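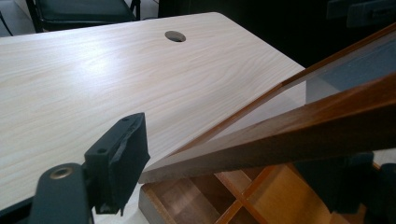

# Plinater Hand-Held Gripper: Demonstration Visits

The Plinater is a two-finger gripper that an operator carries and works by hand. It records how a person does a manual job so the same job can later be taught to a robot arm. Lotorero shows it at the Seladport workshop on open days and, by appointment, on private visits.

## What you will see

Each visit centers on bench work with ordinary objects. The standard set includes a wooden compartment box and a framed glass lid, which visitors tend to ask about most. A glass panel in a wooden frame is awkward to hold. It is wide, it tips easily, and the operator has to line it up with the box while looking past the fingers.

Other tasks on the bench change from month to month. Recent ones include sorting keys, folding napkins and putting caps on jars. You are welcome to bring an object of your own if it weighs less than the gripper's rated load.

A visit lasts 124 minutes at most, including a break. The first part is a demonstration by our staff. After that, visitors take turns with the gripper, and we play back the recordings on a screen in the next room. The last part covers moving a recorded task over to an Akpan arm. We run one task on the arm while you watch. If it drops something, we leave it running and talk through the recording afterward.

## The gripper

- Fingers: two, black, with replaceable pad blocks
- Pad mounting: screws, hex key supplied
- Rated load: 300 grams
- Maximum opening: 143 mm
- Camera: mounted on the tool, facing the fingers
- Power: rechargeable pack, charger included

Pad blocks wear at the edges with regular use and are sold in pairs. Flat pads are fitted as standard. Ribbed pads are available on request – they hold cloth better but can mark varnish.

## Booking

Private visits take up to 8 people. Send us the names of everyone coming and a short note on the kind of work you do, and we will pick tasks close to it. Wajid Bangash runs the demonstrations and will reply with a choice of times. Schools and colleges can ask for a shorter session without the Akpan arm.

The next open day is in April. No booking is needed for that one, but there may be a wait to try the gripper.

Wear closed shoes. Long sleeves should be rolled up before using the tool. There are steps at the front entrance and a ramp at the side – ring the bell there and someone will let you in.

Visitors who order a Plinater after a demonstration can have their own recordings copied to the drive that comes with it. Tell us before you leave, as the bench computer is cleared at the end of each visit.

Page updated 31 January 2022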